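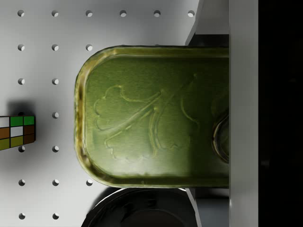 Jotell wrote back to say the second river crossing is rideable on 35 mm tyres if you keep left of the old ford stones, and that the signed line on the right should come off the GPX altogether. Changed in the working file. The right-hand line stays as a hidden track until the signs are moved.

Wednesday, route file, Plurstead to Prestmont loop

Total now 144 km by the planner, recalculated after the crossing edit. Climbing figure still disagrees between the two elevation models. The coarse one smooths out the quarry steps and reads low. Using the finer one for the published card.

Track has been thinned to 3000 points. At that setting the hairpins above Plurstead keep their shape and the older head units load the file without stalling. Tried a harder cut first and it put the line through a hedge on the descent.
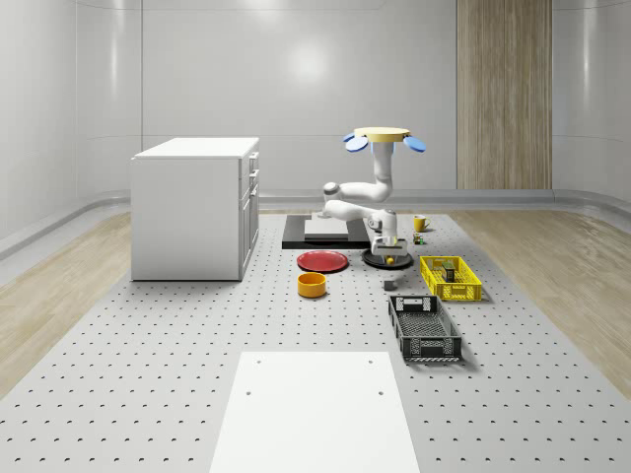 Table, perforated top.

Surface log, sections 4 to 6. Section 4 is tarmac to the cattle grid, then hardcore. Section 5 is grass over clay and will be slow after rain. Section 6 was down as gravel but the last part is forestry stone, fist-sized in places, so it goes in as rough. Namboodiri's notes have the same stretch as "walk if loaded",

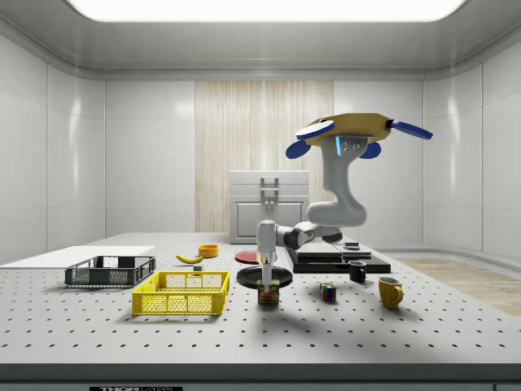 and the card should carry that wording, at least for the bikepacking version. The day-ride version can say rough and leave it there.

Gate at the top of section 6 opens towards you on the climb. Worth a cue in the file, placed before the bend.

Still to do:

1. Confirm bridleway status of the link behind the Prestmont reservoir. The map and the signpost differ.

2. Re-export with cue sheet and check the turn prompts on both head units.
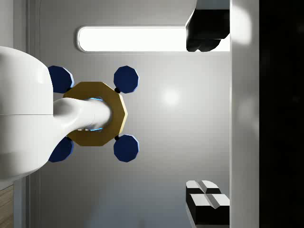 3. Move the start point off the station forecourt to the side road. GPS drift between the buildings adds a false loop to the first kilometre.

4. Ask Jotell for the tyre pressures used on section 5.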